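Project Dokora: finding the memory slot by touch
Mandla Swanepoel, final report

What we tried
Our question was simple: can an arm work inside a real computer tower using small searching motions, with no perfect map of the case? We laid the tower on its side with the panel off and put the holders on a plate next to it.

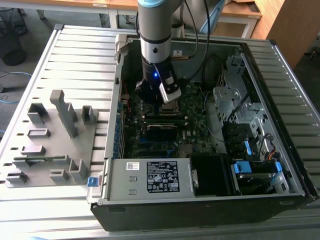

We logged 600 attempts over the term, and I loved almost all of them! The arm moves in, feels for contact, then searches outward in a small spiral (2 mm at most) before it pushes.

The wrist view turned out to be my favorite part. Labels printed on the board, like DIMM6_CPU1, made great landmarks for lining up. 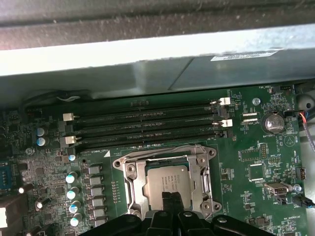

Results
Spiral search failed 41 times. Most of those were bad starting angles, so tilt is what I want to work on next.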